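I've had the Tatard pallet scale on the bay for a while now and I'd happily order another one tomorrow. It's the low platform model, so you can run a hand truck straight up the ramp, and it reads to the nearest 100 grams. For export paperwork that's plenty – the gross weight on the packing list matches the one on the booking and I don't get the phone call from the freight forwarder any more!

Maximum load is 500 kg. The display runs on mains or battery, and you get more than 35 hours from a full charge (I leave it plugged in overnight anyway). 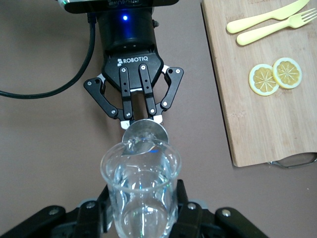 **Verstead Trading – Export Desk**

What I like best is the tare memory. It holds 80 settings, so every crate type we send out to Pilia has its own number and I just key it in. The label printer is extra, and you'll want it if you ship mixed loads like we do. Paper rolls come from Gyamfi, same as the till rolls.

Two small grumbles: the beep is very loud, and the ramp bolts need a proper spanner. Calibration is due again in April.

If you'd like to book it for a big consignment, drop me a line with the date and the number of pallets.

Olanrewaju Briggs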